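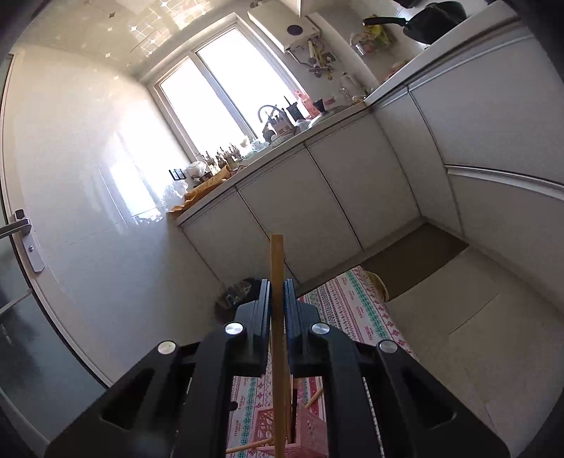
Noreo Household Support
Progress report to the Sakard Fund
Project: Kitchens in Order
Date of report: 20 Feb 2020

1. Purpose of the grant

The Sakard Fund awarded Noreo a grant in October to help tenants of the Rolotum and Núñez buildings bring their kitchens back into good working order. The grant pays for staff visits, basic storage items and a printed guide for each household. This report covers the work completed to date and the work planned for the remainder of the grant period.

2. Work completed

Staff have completed first visits to 40 households. A first visit consists of a walk-through with the tenant, a written list of priorities and one session of tidying. Most kitchens in both buildings are narrow, with base cabinets along the walls and limited standing room between them. Floors and counters were therefore placed ahead of cabinets in the order of work.

Floors. Items kept at floor level are the most frequent entry on the priority lists. The kitchen shown with this report has a patterned runner rug on the floor, with a pink plastic crate and thin wooden sticks resting on it and a beige woven basket against the cabinet base. In kitchens of this type, staff agree with the tenant which containers will stay on the floor and assign each one a fixed place beside the cabinets. Long, thin articles such as sticks are gathered and stored together. Rugs are lifted, shaken out and laid flat again at the close of the session.

Counters. The white countertop in the same kitchen is crowded, with a knife block, a pink container and a clear plastic bag near the faucet, small bottles and jars along the sill, and crumpled yellow paper packages at the front edge. Staff sort such items into those used daily, those that belong in a cabinet and those to be discarded. The decision to discard rests with the tenant in every case.

Cabinets. Work inside cabinets has begun in the Núñez building only. It has proved slower than planned, and two visits per household should be expected where cabinets are included.

3. Expenditure

Spending on storage items stands at $700 and remains within the approved budget line. Purchases consisted of lidded bins, shelf risers and drawer dividers. Printing costs for the household guide have not yet been charged to the grant.

4. Matters for the Fund's attention

The delivery of shelf risers to the Rolotum building was incomplete, and 3 households are waiting for theirs. The supplier has been asked to confirm a new delivery date. Several tenants have also requested the guide in larger type. Noreo asks the Fund to approve a second print format within the existing printing line.

5. Next period

Return visits will begin in the Rolotum building once the outstanding items are received. Cabinet work will continue in the Núñez building. The text of the household guide will be sent to the Fund for comment before printing, and a full statement of expenditure will accompany the final report.

Submitted by Noreo Household Support, Program Office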